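Notebook, September, 09:40

Textile lint and pilling, third series. Continuing with the blanket samples from the Olvera lot. Wash cycle held at 30 degrees, spin 3000 less than the maximum on the drum controller, no softener. Detergent is the Zondau powder, same box as the second series.

Lint filter dried overnight and weighed before and after. Net lint for the first load 1258 mg, for the second 3533 mg. The second load had the grey cloth in with the blanket, the first had blanket only. The difference is too large to put down to the extra mass of fabric. Either the cloth sheds heavily by itself or it abrades the blanket pile. Needs a run with the cloth alone.

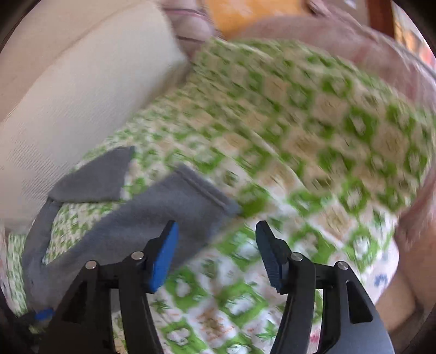
Grey cloth on the patterned blanket.

Pilling graded by eye against the Tromia card, two readers, grades kept apart until both were written down. My grades are half a step lower than Higinio's on every swatch - a constant offset, so I have left both columns in. Swatches cut from the hem read better than those from the middle. Hem swatches to be dropped from the fourth series.

Balance drifted slightly before the last weighing. Re-zeroed and repeated, second figure used.

Still open: whether residual moisture in the filter matters. Drying cabinet door seal is poor on the left side, new seal ordered from Drestora.
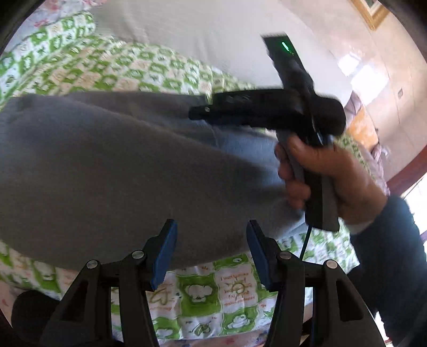
Itzel Jaramillo wrote in the margin that the filter should go into a desiccator for an hour before weighing, and that the first series was done that way. Checked, and it was. Will do the same from the next load and mark the present figures as provisional.

Cloth-only run set up for 14:00.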